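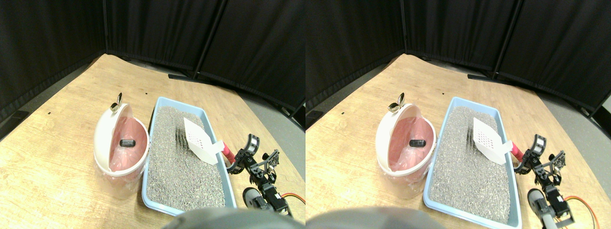

Week 2: Old photo, new caption

Hi all! Notes from this morning, tidied up a bit (my handwriting on the board was a crime, I know).

We started with the Skundwood flood picture. A page called Budow Daily posted it in January as a shot of the river that week, and it got 2,000 shares before lunch. The water was real enough, but the photo had run years earlier in a story on a different town, Drenance, and the caption was the only new thing about it.

So, what I want you doing before you write a word:

- Run a reverse image search, and run it again with the picture flipped.
- Sort by oldest. The top result is usually just the loudest one.
- Read the shop signs, plates, road markings. Berhe drives on the left, Skundwood doesn't!
- Save the post and the link, comments included. Posts vanish.

And please watch your wording. "We found an earlier copy" is fine. "This is the original" is a much bigger claim, and I'll circle it in red every time.

For next class, pick one viral photo and write up your search, dead ends too. 1,000 words max.

Shares 411 | Comments 2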